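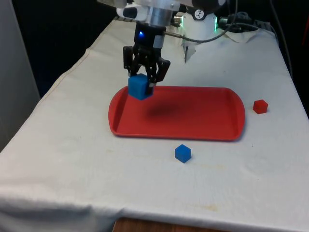 Blue cube, red tray, white cloth.

I moved to Drornside in March, and since then I am learning to bake bread. In my country we bought it every morning from the corner, so I never had a reason to try. The bakery in this town opens at nine, and for me this is too late.

My first loaf was flat and gray. I followed the recipe exactly, but my kitchen is cold and the dough needed more hours than the book promised. Now I mix it in the evening and leave it on top of the refrigerator.
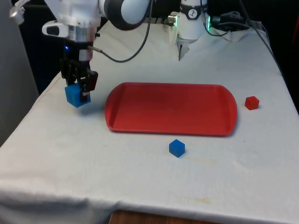

The flour is also important. I use the one from the Curnon mill, which I buy in a big paper bag on Thursday. It drinks more water than the supermarket flour, so I add three spoons extra. I bake for 45 minutes with the lid on, then I take off the lid and watch the color.

Last week I wrote that I do not knead anymore, only fold, and I received one comment. 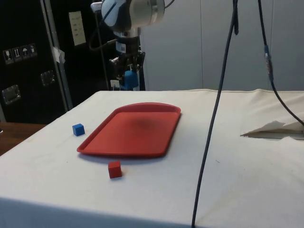
Lefteris Tsolakis wrote that folding is fine for white bread, but with rye it changes nothing, and I should save my arms. I tried his advice on Sunday. The rye came out the same as before, so I must agree with him.
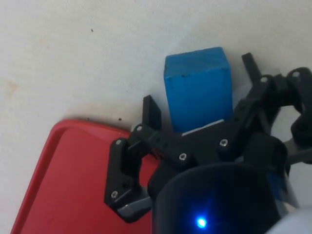 What I will bake next

I want to make the round bread with sesame that my aunt Isora made for holidays. She never wrote it down. My cousin remembers that there was orange peel in it, and I remember anise. I will make two small ones and send him half of each.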